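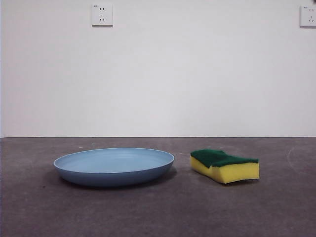
Plato azul claro y esponja de cocina.

Ticket: descalcificador Kultness, el agua sale dura después de regenerar
Estado: abierto
Abierto por: Vy Bùi
Asignado a: soporte Grastcombe (Vinh Mai)
Fecha: Mar 11, 2026

Hola otra vez, soy Vy. Os abro ticket nuevo porque el anterior se cerró solo mientras yo esperaba la pieza y ya no me deja contestar en él. Intento poner todo junto para que no tengáis que ir a buscar nada (perdón por el rollo, que me conozco).

El aparato es un Kultness de los pequeños, el que va debajo del fregadero, montado el pasado agosto. Los primeros meses, una maravilla. Desde hace unas semanas hace la regeneración a su hora, se oye el desagüe, la pantalla no da ningún error y a la mañana siguiente el agua del grifo sale igual de dura que la de la calle. Lo sé por las tiras que venían en la caja, que se ponen del mismo color en los dos sitios, y también por el jabón, que no hace espuma ni a tiros.

Lo que ya he probado, en orden:

1. Sal. El depósito estaba a la mitad. Pensé en el típico puente de sal, metí el palo de una escoba y sí, había costra! La rompí, saqué los trozos y rellené con pastillas nuevas. Regeneración manual. Seguía igual.

2. Bypass. Estaba en servicio, pero por si acaso lo cerré y lo abrí varias veces. La maneta va dura al final del recorrido, no sé si eso es normal. Lo apunto.

3. Programación. La dureza de entrada estaba en el valor que dejó el instalador. La capacidad ponía 3.000 litros entre regeneraciones, que a mí me parece una barbaridad para una botella de resina tan pequeña. Mi vecina Nhàn Huỳnh tiene el mismo modelo y el suyo regenera cada 400 litros, más o menos. Lo he cambiado para que coincida con el de ella y de momento no noto nada, aunque igual es pronto.

4. Inyector. Aquí me atreví a desmontar, siguiendo el PDF. El filtrito tenía arenilla marrón. Lo limpié con agua y un cepillo de dientes viejo, monté todo y no gotea (estoy bastante orgullosa de esto último).

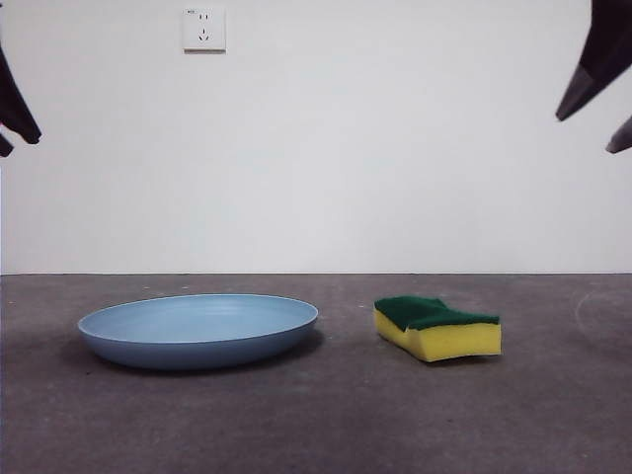

Para comparar el agua de antes y la de después me he montado una prueba de andar por casa, aparte de las tiras. Friego siempre lo mismo con el mismo lavavajillas, primero con agua del bypass y luego con agua tratada, y lo dejo secar sin trapo. Lo mejor es algo liso y mate, como ese plato azul sin ningún dibujo, porque en el cristal me salen también huellas y ya no sé qué estoy mirando. Ayer hice la prueba dos veces con un cuenco y no vi diferencia entre un agua y otra, que es justo lo que me preocupa. Si el aparato ablandase algo, aunque fuera poco, tendría que notarse.

Respuesta de Vinh Mai, soporte Grastcombe

Hola, Vy. Gracias por el detalle, así da gusto. La capacidad de 3.000 está mal para tu equipo, seguramente quedó el valor de otro modelo de la gama. Déjala como la tienes ahora. Necesito que mires la aspiración de salmuera: lanza una regeneración manual, espera a que entre en la fase 2 y marca con un rotulador el nivel de agua del depósito de sal. Pasados 12 minutos debería haber bajado de forma clara. Dime también si el tubo fino que va al cabezal tiene burbujas.

Vuelvo yo, Vy

Hecho. El nivel no ha bajado nada. Cero. La raya del rotulador y el agua en el mismo sitio, y eso que esperé bastante más de lo que me dijiste porque me puse a hablar por teléfono. Burbujas sí hay, muchas, subiendo por el tubo fino justo al lado de la tuerca. He apretado la tuerca a mano y han bajado, pero no desaparecen.

He aprovechado para mirar la junta y tiene una muesca pequeña. En la tienda Bomcombe del polígono me han enseñado una parecida de la marca Triệu, pero el chico, Lụa Đồng, no estaba seguro de la medida y no me la he llevado. Me la mandáis vosotros o me fío de esa?

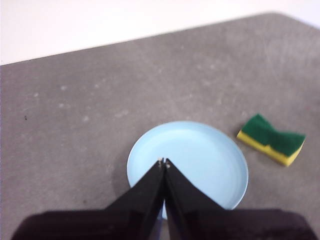 Superficie gris con manchitas blanquecinas.

Respuesta de Vinh Mai

Eso cuadra – entra aire por la tuerca y el cabezal no aspira salmuera, así que hace el ciclo entero sin regenerar la resina. No compres la de fuera. Te sale hoy una bolsita con juntas y una tuerca nueva, va a nombre de Kiều Đỗ porque es quien firma los envíos. Cuando la montes, haz dos regeneraciones seguidas, con unas horas de margen entre ellas para que se forme la salmuera. La resina debe de estar agotada y con una sola se suele quedar corta. Sobre la maneta del bypass: un poco de dureza al final es normal, no le pongas grasa.

Vy

Perfecto. De la maneta me quedo tranquila, ya tenía la vaselina en la mano! Dejo el aparato en bypass hasta que llegue el sobre, para no gastar sal a lo tonto. En cuanto tenga la junta puesta repito la marca del rotulador y las tiras y os lo escribo en este mismo ticket. Por favor, no lo cerréis mientras tanto.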